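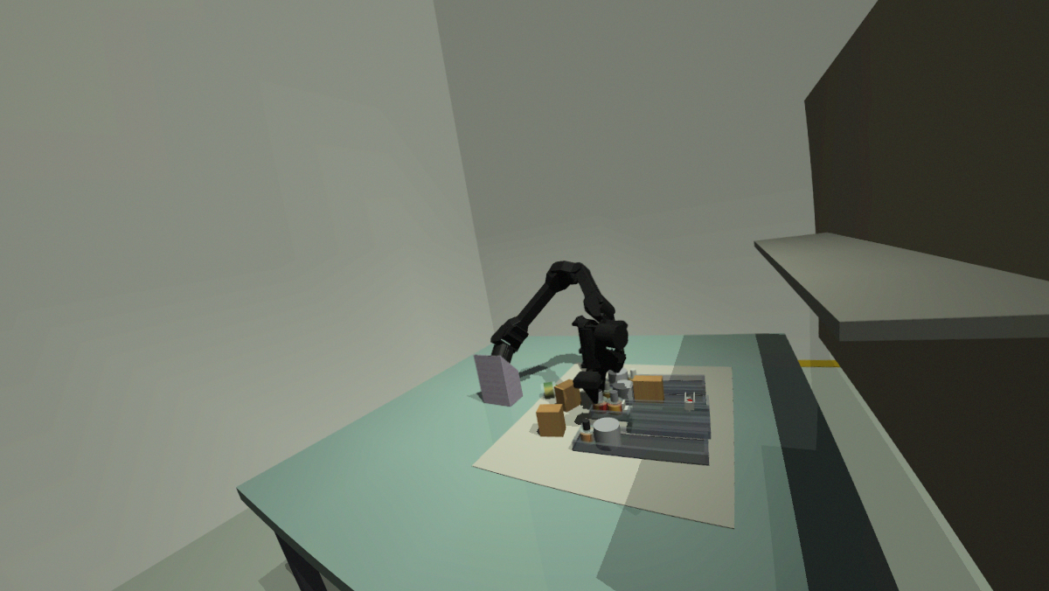
Twelve tomato plants and one very long July

So I finally gave in and planted the Blackwood seedlings my neighbor Houshang Ansari kept pushing over the fence at me. Twelve of them! In a yard the size of a parking space! I had 300 dollars set aside for the whole garden this year and most of it went on dirt (good dirt, but still, dirt).

The first month was slow and I sulked a bit. Then we had that hot week here in Munetville and everything shot up past my shoulders. I was out at 6 a.m. tying stems with old T-shirt strips, still in my slippers, dripping coffee on the basil.

We've had tomato sandwiches four nights running and the kids are starting to complain. I'm thinking sauce next, if I can find the big pot. Does anybody freeze theirs whole? Let me know in the comments, please, I'm running out of counter!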